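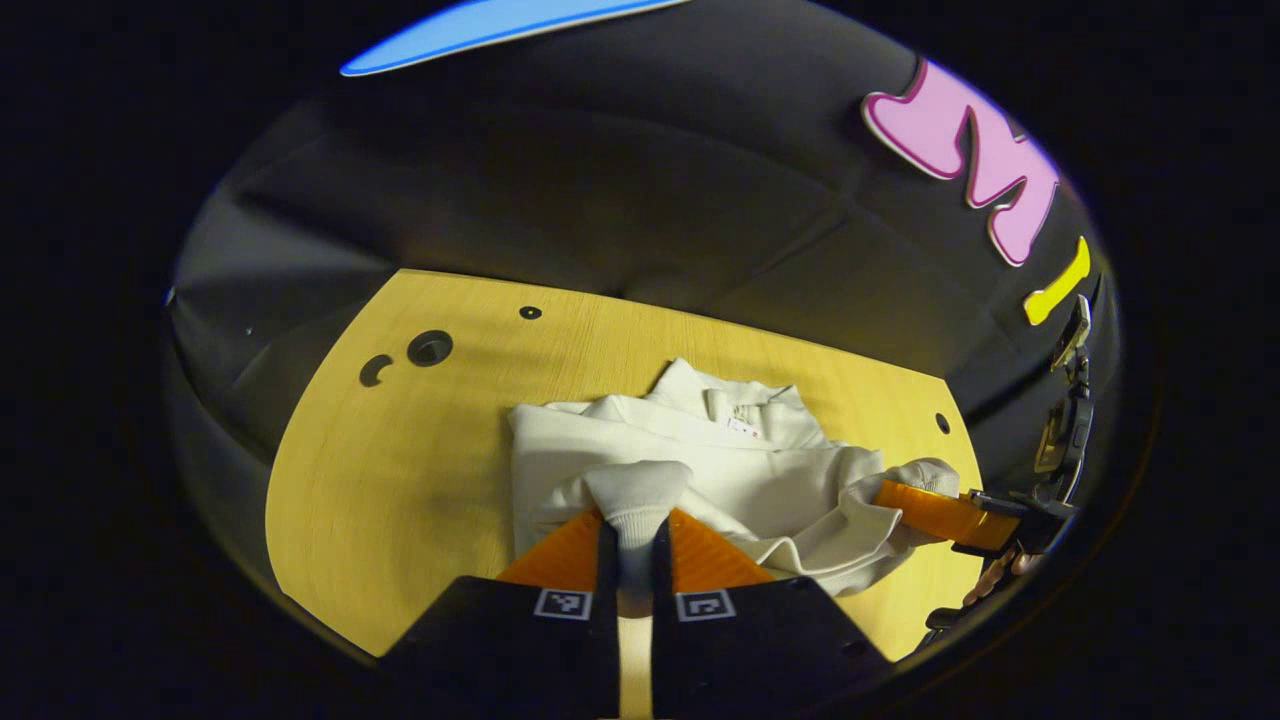
Hiltell Heavy Crew Sweatshirt, White

Item 816
Sizes XS to XXL
In stock, ships Monday through Friday

We've carried the Hiltell crew for 4 winters now and it's still the sweatshirt we grab for ourselves! The knit is thick and soft, with the kind of weight you notice as soon as you pick it up, and it doesn't hang off you like a T-shirt with long sleeves. White only for the moment. The gray comes back in October.

The cuffs are ribbed, and they have a good firm grip to them. Push the sleeves up to your elbows to do the dishes and they stay there. Pull them back down and they go back to their own shape (mine have been through two years of this and they still do).

Fit

Roomy in the body, long in the arm. Njoroge Mwakyusa from our shop is normally a medium and wears the medium over a shirt with space to spare. If you like it closer, go down one size. The sleeves will still reach your wrists, promise.

Fabric and care

85 percent cotton, 15 percent polyester
Care label sewn inside, just below the neckline
Machine wash cold with other whites
Tumble dry low, or lay it flat over a rack
No bleach, it yellows the ribbing
Skip the iron. Give it a shake while it's still damp and most of the creases drop out

It takes a long time to dry, being this heavy, so plan on overnight if you hang it indoors. Worth it! It comes out a little softer after the first few washes and then settles.

Folding and storing

It makes a big bundle. Fold the sleeves in behind the back, then fold the body in thirds, and it will sit on an ordinary closet shelf. Hangers tend to stretch the shoulders on a knit this heavy.

Goes well with

Sugiyama work pants, straight leg
Miro wool socks, two pack
Jirnovari canvas tote (holds the sweatshirt and a pair of shoes)

Exchanges are free on unworn sweatshirts. Put a note in the bag with the size you want and we'll send it right out.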